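Tassen aufhängen oder stapeln?

Wer wenig Schrankplatz hat, stapelt Tassen gern ineinander. Das geht eine Weile gut, dann klemmt eine fest oder der Rand bekommt eine Macke. Ein Tassenbaum aus Holz braucht nur eine kleine Standfläche und passt auf fast jede Arbeitsplatte.

Beim Kauf zuerst auf den Fuß achten. Eine flache, rechteckige Bodenplatte steht ruhiger als ein kleiner runder Sockel. Die Stifte sollten fest im Pfosten sitzen und sich nicht drehen lassen. Wackelt einer, hilft ein Tropfen Holzleim, danach 12 Stunden trocknen lassen und erst dann wieder etwas aufhängen.

Immer auf beiden Seiten beladen. Hängt links eine schwere Tasse, gehört rechts eine ähnlich schwere hin. Große Becher mit 400 ml kommen nach unten, Espressotassen nach oben. Beim Abnehmen den Pfosten mit der anderen Hand festhalten – gerade wenn nur noch eine Tasse hängt, kippt der Ständer leicht.

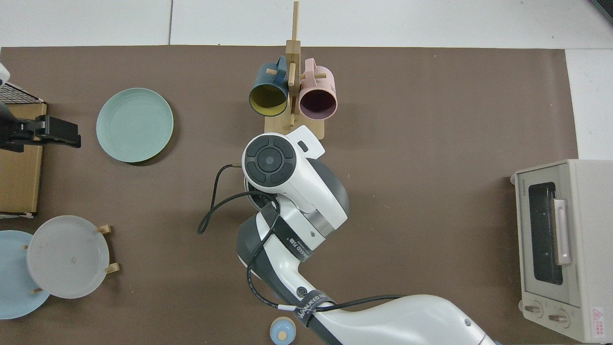

Tassen erst aufhängen, wenn sie trocken sind. Tropfwasser zieht sonst in den Fuß, und unbehandeltes Holz wird mit der Zeit grau und rau. Zweimal im Jahr, bei mir im Juli und kurz vor Weihnachten, wische ich den Ständer feucht ab, lasse ihn über Nacht stehen und reibe ihn dünn mit Leinöl ein. Überschüssiges Öl nach 22 Minuten mit einem Baumwolltuch abnehmen. Den Lappen ausgebreitet im Freien trocknen lassen, nie zusammengeknüllt in den Müll werfen – Leinöl kann sich selbst entzünden.

Farbig glasierte Tassen zeigen innen Kaffeeränder je nach Ton sehr unterschiedlich. Auf Gelb sieht man jeden Teerand, auf dunklem Violett fast nichts. Sauber machen muss man beide. Ein Teelöffel Natron, etwas warmes Wasser und ein weiches Tuch reichen meistens aus. Scheuermilch lasse ich weg, sie macht die Glasur stumpf.

Teller gehören flach gelegt. Wer matte Glasuren hat, legt ein Stück Küchenpapier oder Filz dazwischen, dann gibt es keine Schleifspuren.

Araceli Villalobos, 24. Dezember 2024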